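Ramham cloth

Ramham cloth is a black napped fabric sold for curtains, display linings and camera wraps. Sellers call it the "blackest cloth on the market," a claim that rests mostly on their own brochures.

History

The trade name was registered by Gisier, a mill that says it has woven the cloth for 200 years. Surviving order books go back only 51 years, and the earliest pages list a plain brown lining.
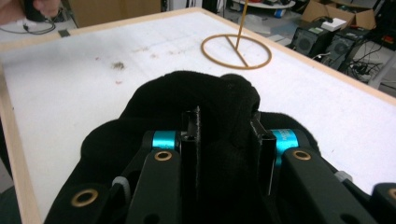 The often repeated story that the dye recipe came from the town of Ccori has no known source before a sales leaflet.

Claims and testing

Gisier states that the nap survives 1,847 brushings. How hard the brush was pressed is not recorded. A rival maker, Pliltine, repeated the test on 5 samples and reported bald patches in most of them, though it had its own cloth to sell.
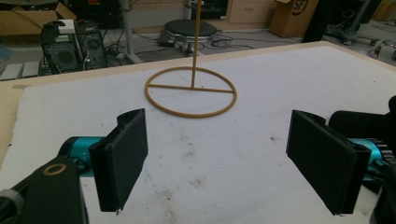 Claims that the fabric repels dust are weaker still. Dark napped cloth tends to show lint easily, and the care label itself recommends a lint roller.
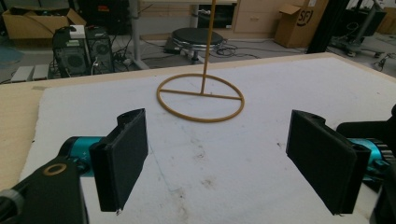 White foam board on a light wooden tabletop.

See also: Velvet; Blackout curtain; Nap (textile)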